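News | Workshops and Facilities

Redstead returns handling cell to service after gripper maintenance

The Redstead assisted handling laboratory has completed maintenance on its tabletop manipulation cell, which was withdrawn from general use at the end of last month. The cell was released to project staff on Monday, December 4, 2023.

The work was carried out by the laboratory's technical team under Mhairi MacRitchie, Equipment Manager. It covered the parallel gripper, the wrist camera and its cable, and the home position of the arm. Staff had reported that thin objects were turning in the grip during lifting, and that the closing force shown by the controller no longer agreed with the value measured at the fingertips.

On inspection, the two fingers were found to be meeting unevenly. The gripper was removed from the wrist, cleaned and refitted, and all 6 mounting screws were tightened to the setting in the maintenance sheet. The fingers were then realigned and the closing force for light items was set at 35 per cent of the available range. The existing fingers have been kept in use, as the wear on them was judged to be within limits. A replacement pair has been ordered from Plorent.

Handling checks were made with everyday articles from the laboratory's standard set, including spectacles, which are among the more difficult items to hold by a narrow part.
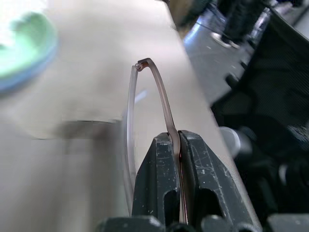
A pair of glasses held by one temple between the gripper fingers, seen from the wrist camera.

Fongchan Chaiyaporn, who prepared the revised maintenance sheet, said that the closing force should not be altered at the bench. "If an item cannot be held at the present setting, we would ask users to stop and tell the technical team," he said. "The setting is shared by every project that books the cell."

The wrist camera cable will in future be examined at each monthly service, and the next service is planned for January. Groups from the Rutherford building whose sessions were postponed have been offered new times and should confirm these with the equipment office. Bookings made for the Brumero cell are not affected.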